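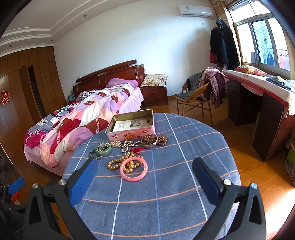
*2 min read*

The necklace broke on the first morning of the trial. In a test room in Sang, a robot arm lifted a string of beads from a table, moved it toward a small box and then pulled sideways while one loop was still caught under the other finger. The string snapped. Beads went over the floor, and a technician who stepped forward to press the stop button slipped on one of them and hurt her wrist.

It was April, and the arm belonged to Jovlow, a project of the company Lernitport that wants to teach machines the small work of a home. The injury was light. The report that followed was long, and I was allowed to read it on the condition that I name none of the people in it.

Jovlow learns from human hands. People carry grippers with two fingers through real bedrooms and kitchens, pick things up and put them away, and a camera on the tool records everything. Jewelry is among the hardest material. A bangle is stiff and keeps its shape, but a bead necklace can lie in loops on the cloth and hide its own end, and one strand can easily be taken together with another. For the person holding the tool this is a small annoyance. The robot has only what the recording has taught it.

At first the engineers blamed the arm. They changed a joint motor, and the arm made the same sideways pull again. Then they blamed the fingers, whose soft pads were thought to be too sticky. New pads were fitted, with no difference at all.

The real fault was older than the arm. In the recordings, the value that says how far the fingers are open was arriving late compared with the video. The delay came from Dundo, the small program that joins the two streams after each session. When the battery of the recorder was low, Dundo took its time from a second clock, and it gave no warning. Of the 200 sessions used in the training, 16 had this delay. All of them contained jewelry, which had been recorded at the end of the day.
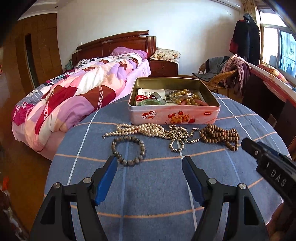 *Pearls, stone beads, metallic beads and brown prayer beads in front of the open tin.*

So the robot had learned a wrong order of things. In the picture the fingers were already closed on a bead, while the numbers said that they were still open. The arm therefore began to move away before its grip was finished, and when something resisted, it pulled harder.

Such a fault is difficult to see, I was told, when the objects are forgiving. A folded shirt does not mind a late grip. A cup is perhaps pushed a little to the side. Jovlow had passed its tests with both of them.

There was also a second failure, and the report is quite strict about it. The arm had a limit on its pulling force, but the limit had been set for laundry, and it was too high for a thin string. It was also too high for a finger -- a human one -- that might be caught in the same loop. One engineer had asked for a lower value before the trial. The request was still waiting for approval on the morning of the accident.

Lernitport has now removed the bad sessions and is recording them again. Dundo refuses to save a file when the two clocks disagree, and the force limit changes with the kind of object. The stop button has moved to the wall beside the door, where it can be reached without walking past the table.

When I visited the test room, the arm was switched off and the new trial had no date yet. A technician was threading beads on a fresh string for it, with a knot after every bead, so that the next one to break would lose only a few.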